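Cahier d'atelier Wustine, 2022-07-09
Rédaction : Mathis Tessier

Essai de fixation des lettres en mousse sur le fond de tissu noir, au-dessus de la table en bois clair. Le tissu reste très plissé — un repassage est à prévoir avant la présentation.
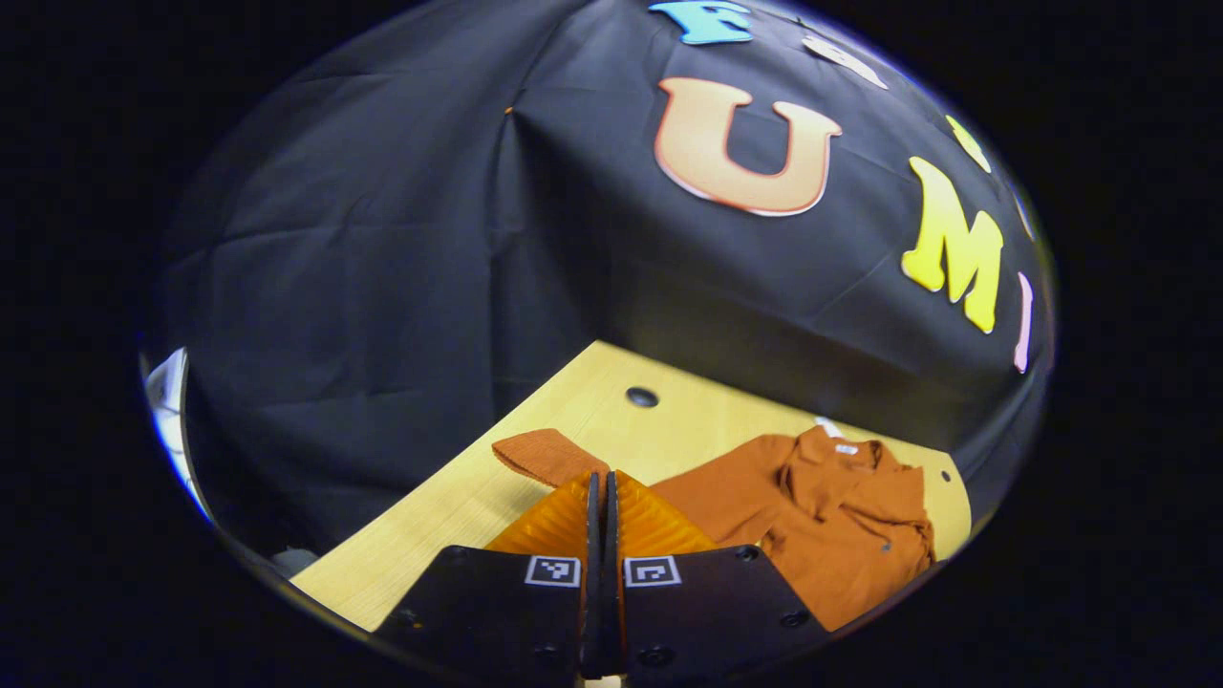 Lettres de couleur sur fond noir, dont le U orange et le M jaune.

L'alignement sera repris avec Poppy Marsden. Prévoir 2 m de tissu supplémentaires, à commander chez Texier.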